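Old desktop from the shed, want to pull it down to the bare case. Where do I start?

Posted by wedside_mum in Computers & Electronics, 04/03/2022
324 views

Hi everyone! My neighbour gave us a black tower PC that's been in his shed in Wedside for years, and my daughter (12, mad keen on anything with screws) wants to take the whole thing apart and label the bits for a display board. I'm as excited as she is, to be truthful. It has no monitor or keyboard with it and we don't need it to work afterwards, but I'd like to keep the hard drive in one piece in case he wants his photos off it one day. He says it's a 1TB.

What I'd like to know is what order to do things in, whether it should be standing up or lying down, and if there's anything in there we really shouldn't touch. Tools on hand are a decent Phillips set, a plastic spudger thing and an egg carton for screws.

Yasuo Okabe
Top contributor, Repair & Reuse

What a great project! I've pulled down more of these than I can remember at the Tarari repair mornings and I still get a little thrill when the side comes off.

Lay it down, definitely. Side cover up, so that you're looking straight into it, with the motherboard flat at the bottom like the floor of a little room. Standing up, you'll be fighting gravity the whole way and every second screw will vanish under the board. Pick a table with a good bit of space beside the case, because the cover and any brackets have to go somewhere and they take up more space than you'd think. If the top of your table has gaps or grooves, put an old towel next to the case for the small stuff.

Before any of that, unplug it at the wall, take the cord right out of the back and hold the power button in for ten seconds. Leave it overnight if you can stand the wait. Touch bare metal on the chassis before you touch a board.

Then I'd go drive first. There are two cables on a typical SATA drive, a wide flat one for power and a narrower one for data. Pull on the plugs, never on the wires. Undo the screws on both sides of the cage (they're often a coarser thread than the rest, so give them their own egg cup) and slide the drive out level before lifting it.

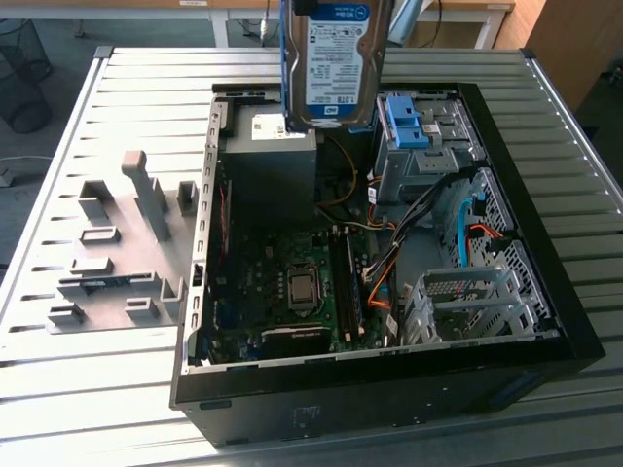

Keep hold of it by the sides and try not to knock it on the power supply on the way up, as those corners are surprisingly hard. Then it goes straight into an anti-static bag, or failing that a clean paper envelope, and onto a shelf away from the action. Write the neighbour's name on the envelope. I once had three identical-looking drives on one bench and spent a whole evening working out whose was whose.

After the drive I go memory, then the cooler, then the processor, then the board. The memory is lovely for kids: push the clips at the ends of the slot outwards and the stick pops up with a click. Ours was a 2,048 MB stick and it has pride of place on the board at the library. The cooler can be stuck down with old paste, so twist it gently before you lift. Wipe the silver top of the processor with a bit of isopropyl and it comes up beautifully, your daughter will love that part! On a lot of sockets there's a small lever at the side, and the chip should come out with no force at all once that's up.

The one thing to leave completely alone is the power supply. Take it out of the case by all means (usually four screws at the back) but do not open the metal box, even if it's been unplugged for years. It can go on the display board whole.

Dorkley
Member

just watch your fingers on the edges of the case, cheap ones are like a bread knife. gardening gloves for the big panels. we did one with the grandkids and got 300 odd bits out of it if you count screws lol

RizkRecycles
Member

Agree with nearly all of Yasuo's list, brilliant write-up. Couple of extras.

Take a phone photo before each cable comes off. You don't plan to put it back together now, but she might want to in a month, and mine did!

If the neighbour does want his pictures, get a USB to SATA adapter. For a full-size desktop drive it has to be the sort with its own power brick, the little ones made for laptop drives won't spin it up. Copying can be slow. We had 3,000 photos on my sister's old one and I went and mowed the lawn while it ran. I'd do the copying before the teardown gets too exciting, then the drive can go on the display as well with everyone's blessing.

Leftover panels and screws go in scrap metal, but boards go to e-waste. Check with your council for the drop-off days, ours doesn't have another one until September.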